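About Droltwood

Droltwood is a small home-organizing business. We help people sort out closets, bedrooms, kitchens and garages, and we have been doing it long enough to be suspicious of most of what gets said about our own trade.

Itziar Segura started the company after two years of working for a larger outfit that sold storage products and threw in the organizing as a way of selling more of them. She would go into a house, measure the closets, and leave behind a quote for bins. The clients bought the bins. When she went back in October to check on the first batch of them, most of the bins were full and the closets looked the same as before, with bins in them.

So we don't sell containers. We don't take commissions from stores that do. If you already own containers we'll use those, and if you own too many, we'll say so.

What we believe, more or less

We don't think a tidy house makes you a better person, or a calmer one. There are studies that get passed around on this subject and we have tried to read them. Some are fine. Many are surveys of people who already cared a great deal about tidy houses. We have clients who sleep badly in very neat bedrooms and clients who are perfectly happy with a chair covered in sweaters. If the chair works for you, leave the chair alone.

We also don't believe in the rule about getting rid of anything you haven't used in a year. Try it with a fire extinguisher. Our rule is duller: can you find the thing when you want it, and can you put it back without moving something else first? Most of the trouble we see in a house comes down to the second part.

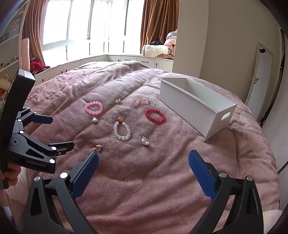
Small items take the most time, and people are often surprised by that when they see the estimate. A garage full of lumber can be done in a morning. A dresser top with earrings, receipts, spare buttons and old phone chargers can take just as long, since every piece is its own decision and half of them have a story. We charge by the hour, so it would suit us to drag this out. We try not to. After 15 minutes on one drawer we usually suggest lunch.

How a job works

The first visit is free and lasts as long as it needs to. One of us walks through the rooms with you and asks what annoys you. We take notes on paper. You get a written plan afterward, with hours, and you are welcome to carry it out yourself and never call us again. Plenty of people do, and we hear from some of them later – usually about the basement.

If you hire us, you work with the same person from start to finish. We don't send teams. We tried teams on the Kilier job, a big old house with a lot of paper in it, and spent the first day organizing each other.

We don't photograph your home for advertising, and we don't do dramatic reveals. You'll be there the whole time, so there is nothing to reveal.

What we charge

The rate is $100 an hour, with no packages and no membership. We looked at offering a monthly plan called Jedano and got as far as choosing the name. Then we asked ourselves what a person would be paying for in month seven, and dropped it. Travel is included if you live within 14 miles of our office on Escobar Street. Past that, ask.

What we won't do

We won't throw out anything belonging to someone who isn't in the room. That includes husbands, wives, teenagers and roommates. We won't tell you a color-coded bookshelf will change your life. We won't come back every season to redo the same closet – if it needs redoing every season, the plan was wrong and the next visit is on us.

You may not need an organizer at all. A free weekend and a few cardboard boxes get a lot of people most of the way there. Try that first, and if it doesn't stick, write to Itziar.

Page last updated Jul 17, 2021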